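Section 3. Writing rules that people will follow

By the time Telma joined the project, our handling rules for the hand-held gripper ran to 50 items on a shared page. We know from the page history that 4 people had opened it. Two of them were me, on different laptops. Rule 17 told operators to "be careful," and rule 31 told them to be careful again, presumably in case it had worn off.

We cut the list in November. The test for keeping a rule was borrowed from Riquelme, the course handbook on workshop practice: could a second person check it without asking the first person what they meant? Most of ours could not pass. "Start from a sensible position" went out that afternoon, and so did "avoid clutter," which Nahuel defended at length from behind a pile of adapters.
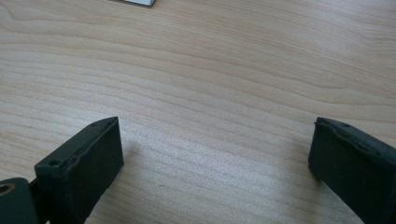

A start-position rule has to say three things: how far the fingers are open, what may be between them, and what else is allowed on the work surface. Our version reads "Fingers wide open, nothing between them, table bare except for the task object." With the fingers apart like that and plain wood grain running through the gap, anyone can tell whether the second clause is met. The third clause caused more trouble. A white object just showing at the far side of the table could be the task object or somebody's leftovers, and the rule as written gives a checker no way to decide. Telma's fix was to have the operator name the object in the log before picking up the tool. It is a dull fix and we adopted it.

Next came the question of who does the checking. Our first draft had operators sign off their own sessions, and compliance was perfect, which impressed everyone except our supervisor. In the current draft the log, kept in Tosent, goes to a second person, who can reject a session but has to quote the rule number when doing it. Nahuel rejected one of mine under rule 6. I looked it up, and he was right – it was a rule I had written.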